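Werkstattbuch, Sonntag, kurz nach sieben Uhr abends
Schellack, dritter Anlauf: endlich eine Lösung, die sich streichen lässt 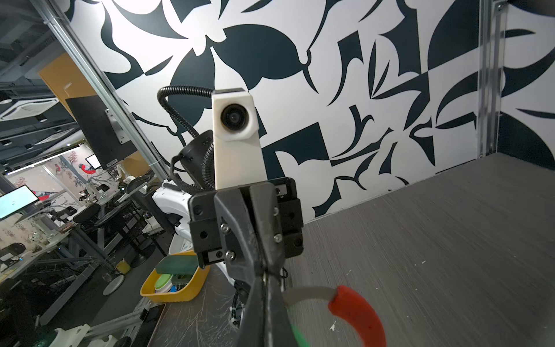
Schwarzer Greifer mit dem gebogenen Teil in Weiß und Rot.

Die neue Charge Blätterschellack von Maltotholm ist ein Traum! Viel heller als die alte, fast honigfarben, und beim Ansetzen bleibt kaum Wachs am Boden. Ich habe am Nachmittag ein frisches Glas angesetzt, diesmal mit dem Alkohol von Momarico, und nach ein paar Stunden mit gelegentlichem Schwenken war alles gelöst. Beim letzten Mal hatte ich noch am nächsten Morgen Klumpen drin. Ob das am Alkohol liegt oder daran, dass ich die Blätter vorher im Mörser zerstoßen habe, weiß ich nicht. Beides gleichzeitig geändert, selber schuld. Beim nächsten Glas also nur eins von beiden.

Probebretter: Kirsche, Nussbaum, ein Rest Esche. Alle bis 400 geschliffen, gewässert, trocknen lassen, noch einmal leicht drüber. Auf die Esche zusätzlich Bimsmehl zum Porenfüllen, in kleinen Kreisen mit dem Ballen. Das dauert, aber man kommt in so einen Rhythmus hinein und merkt gar nicht, wie die Zeit vergeht. Der Ballen aus dem alten Leinenhemd fusselt übrigens überhaupt nicht mehr, den bitte NICHT wegwerfen! Liegt im Schraubglas neben dem Waschbecken.

Kirsche: nach der vierten Runde ein Glanz, der fast von innen kommt. Farbe warm, ohne ins Orange zu kippen. Genau so will ich das Kästchen für den Asante-Auftrag haben.

Nussbaum: schön dunkel, aber am linken Rand zwei Stellen, an denen der Ballen kleben geblieben ist. Zu wenig Öl oder zu lange gewartet. Lasse ich bis Dienstag stehen und ziehe es dann mit verdünnter Lösung glatt. Wenn das nicht klappt, runter damit und von vorn.

Esche: Poren noch nicht zu. Im Streiflicht sieht man jede einzelne. Braucht mindestens zwei weitere Durchgänge mit Bims, vielleicht lieber eine feinere Körnung. Im Regal steht noch die Dose von Follbridge, die hat bisher keiner aufgemacht.

Zum Raumklima: 19 Grad in der Werkstatt, das ist wohl die untere Grenze. Gegen Abend zog die Oberfläche merklich langsamer an, und an der Esche war kurz ein milchiger Schleier zu sehen, der nach ein paar Minuten wieder verschwunden ist. Heizung also künftig eine Stunde vorher anmachen und das Fenster zum Hof zulassen, solange poliert wird. Danach natürlich lüften, der Alkohol steht sonst bis morgen im Raum.

Nachtrag zur Schlusspolitur: Am Kirschbrett habe ich eine Ecke mit 2000er Papier und einem Tropfen Öl ganz sanft abgezogen und dann nur noch mit fast trockenem Ballen drüber. Großartig, ich habe das Brett bestimmt zehnmal gegen die Lampe gehalten. Die Ecke ist mit Bleistift auf der Rückseite markiert, vergleicht das bitte mal bei Tageslicht mit dem Rest. Mir kommt sie etwas seidiger vor, vielleicht bilde ich mir das aber auch ein.

Noch offen:
Ansatzglas beschriften (Datum fehlt auf dem Deckel)
Bimsmehl sieben, da sind grobe Körner drin
Restliche Lösung durch den Kaffeefilter, dunkel stellen
Scharniere fürs Kästchen probeweise einlegen, bevor der Deckel poliert wird
Neues Leinen besorgen, gerne schon oft gewaschen

Nächste Runde am Dienstag nach Feierabend, dann zuerst die Esche.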